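4.2 The table as a sorting surface

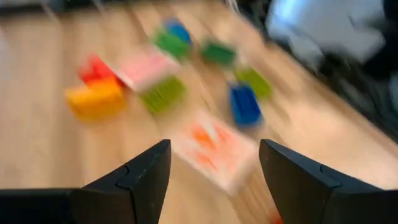
Figure 6. Small items on a light wooden tabletop, with colorful blocks lying beyond a white box or card printed in orange. Photo: Cundgate table study, authors' own material.

Of all the places where household clutter gathers, the table gave us the richest material, and it was a pleasure to work with. Shelves and drawers tend to fix things in place. A table lets them drift. Players set a block down while they look for another, a card gets pushed aside to make room for an elbow, and within minutes the surface holds a kind of map of what people have been thinking about. Our 13 households in Cundgate and Stisside filled in a short diary each time they cleared such a surface, and by April we had 224 entries to read through.

The mix in Figure 6 is of a kind that came up again and again in the diaries: blocks in strong colors together with something flat and printed. The flat item matters more than we expected when we drew up the coding sheet. Blocks belong with blocks, and even quite young children sorted them that way without being told. Flat printed things had no such obvious home. In the diaries they were moved from one side of the table to the other, used as a tray, slipped under a pile, and quite often left until last.

We coded every entry for three things – what was picked up first, what was grouped with what, and what stayed on the table at the end. Color turned out to be a strong guide to grouping. A red block and a yellow one resting together, as on the left side of the cluster in Figure 6, would be entered on our sheet as a "touching pair" whatever their shapes. Touching pairs are a lovely small unit to work with, because diary keepers mentioned them so readily ("I took those two together"), and they let us compare tables that otherwise had little in common.

The Zurell sheet, which we adapted for this part of the study, treats scattered items as one group if a hand could sweep them up in a single movement. We kept that rule but added a second for items lying apart from the main cluster. In Figure 6 the white and orange item would fall under the added rule, as it lies nearer to the viewer than the blocks. More than half of the disagreements between our coders went away once the two rules were used side by side, and the remaining ones were mostly about stacks, which we take up in Section 4.3.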